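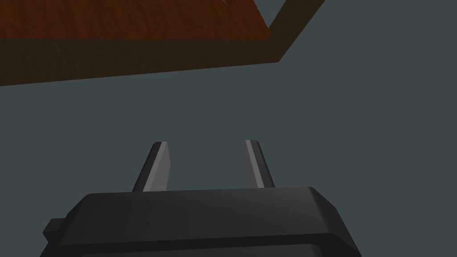 The simulated gripper with its two fingers open, under a wooden structure.

Can a robot tidy the room yet?
Nov 4, 2025

Zaid Zein folds his towels in three, and he is tired of hearing about it. Since he began to work with household robots at Pillholm, a small company in Grovdale, his relatives ask him at every dinner when the machine will do the towels for him.

"I tell them it can fold a towel," he says. "Then they are happy, and then I must tell them which towel, on which table, and how long we waited."

We met in the company kitchen, where he made tea for both of us and washed the cups himself. I had come with one simple question, whether the machines can do household work now, and he asked me to make it smaller. Which work? In which house? With a person standing near, or with everybody gone to the office?

So we took opening a door. Zein considers it one of the most honest tests, because almost every chore has a door in it somewhere. Plates live in a cabinet, the vacuum cleaner lives in a closet, and the laundry is usually in a different room from the bed.

"A person does not think of the door as part of the job," he says. "For us it can be half of the job. The hand must find the knob, hold it enough but not too much, and then the whole arm must go along a curve. If the arm wants to go straight, the door does not agree."

His team practices mostly in simulation, with a program they call Kamata. Last May they ran 3,954 attempts at doors and drawers in it, and afterwards Zein looked through the failures one by one. It took him 15 evenings. I asked why he did not let the computer sort them. He answered that the computer had already sorted them, and that he did not believe it. 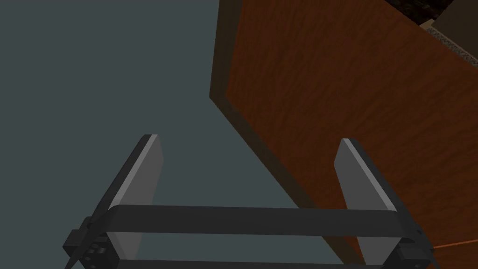
The most common failure was not the one he expected. He had thought that the fingers would slip. Much more often the approach was bad from the beginning: the gripper came too low, or turned a few degrees too far, and from there nothing good could follow. A human being in the same situation takes the hand away and starts again without noticing. The software of his team had to learn that taking the hand away is allowed.

"In the first version it was very stubborn," he says. "It pushed and pushed. I know some people like this also."

I wanted to know how much one can trust a practice room made by a computer. Zein was careful here. The shapes are good, he said, and so are the distances. Weight is acceptable. Friction is a matter of opinion. Soft things, such as a cushion or a wet cloth, he still prefers to test with real hands on a real table, and he does not accept a result for cloth that comes only from Kamata.

In a shop the situation is better, in his view. Pillholm had a trial in the back room of a hardware store in Zindport, where the robot moved boxes of one size from a cart to a shelf. The trial lasted 4 weeks. The staff liked it for the early hours and switched it off when deliveries became mixed, because then it stopped too often and somebody had to walk over.

"That is the real price, the walking over," says Zein. "If you must come and help, you could have put the box on the shelf. I say this to my colleagues, and they don't invite me to the meeting with customers."

He laughs, but he returns to the subject when he shows me his desk. On the screen is the doorway again, and he talks about what is behind it. The robot that opens a door must then understand a second room, with other light and other furniture, and it must still remember why it wanted to go there.
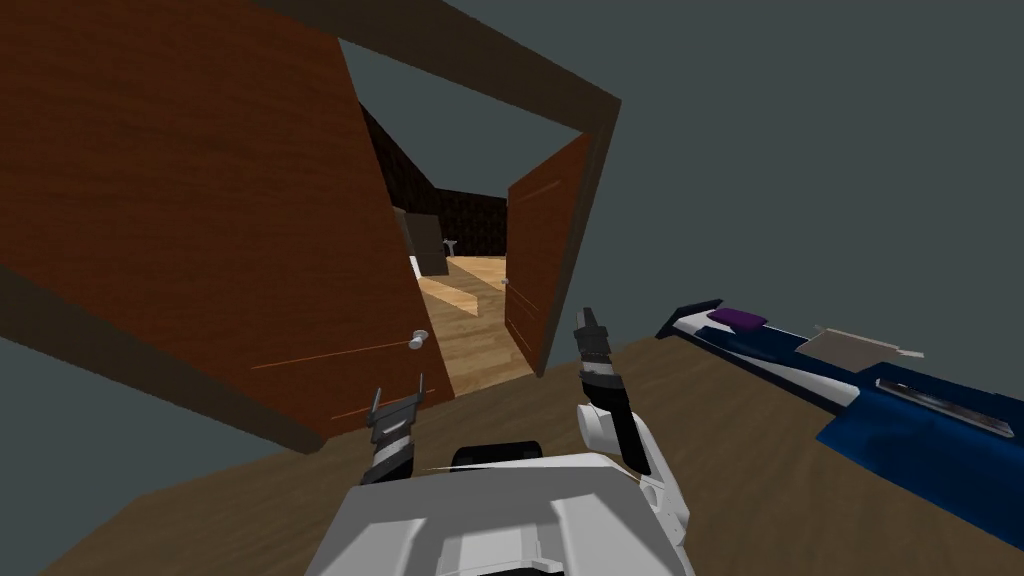

Two robot arms at a wooden surface, with the door open to the next room.

Before I left I asked him for a number, because readers like a number. He refused to name a year. What he would accept as proof is 1,000 doors in real homes, opened and closed again, with no engineer in the building.

"And the closing is important, please write that," he says. "Everybody shows the video of the opening."

For the towels he has no forecast. He still folds them in three, on the bed, usually while he listens to the news.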